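3.2 Rights statements in the caption field

The Saline collection holds publicity stills supplied to newspapers by film distributors. Each record carries a caption field of free text, in which the character, film title, director and terms of use are run together. Xie and Du parsed 313 records and marked the point at which description ends and the license terms begin.

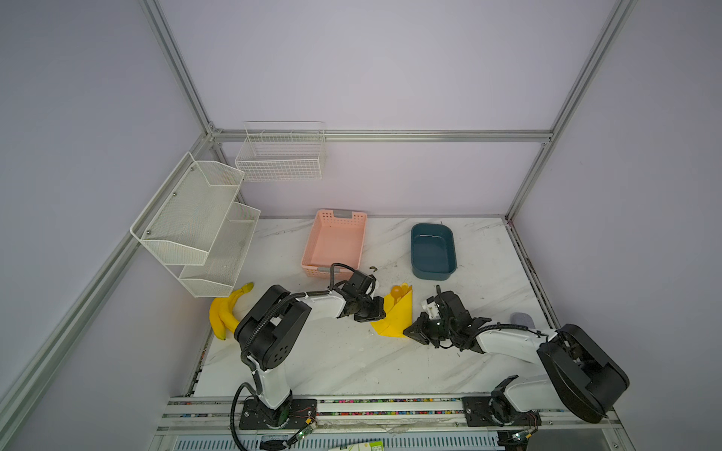

Two annotators worked separately and met in July to settle differences. They disagreed on 30 records, most of them stills where the studio credit was repeated inside the warning text. A repeated credit was assigned to the license segment in every case.

Records from the Crenshaw agency gave the least trouble — its captions put the terms on a separate line. 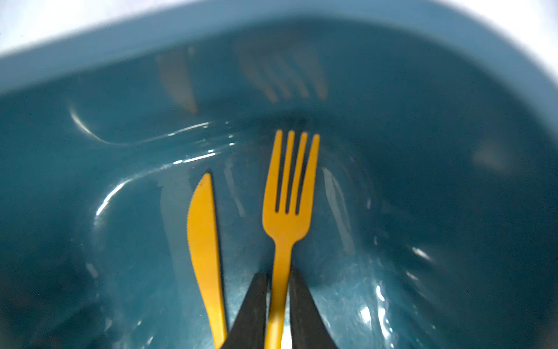 6 min read

Line breaks were lost in 118 records when the captions passed through the Prurkon import tool. For these, the boundary was set at the first word in full capitals following a studio name. Boundary error was compared against caption length for the two groups.

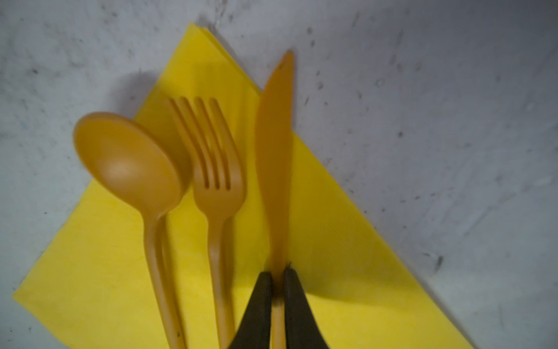

Error rises with length in the records without line breaks and stays flat in the others. Film titles set in capitals account for most of the false boundaries.

Figure 3. Yellow plastic spoon, fork and knife on a folded yellow napkin, the knife held between two gripper fingers.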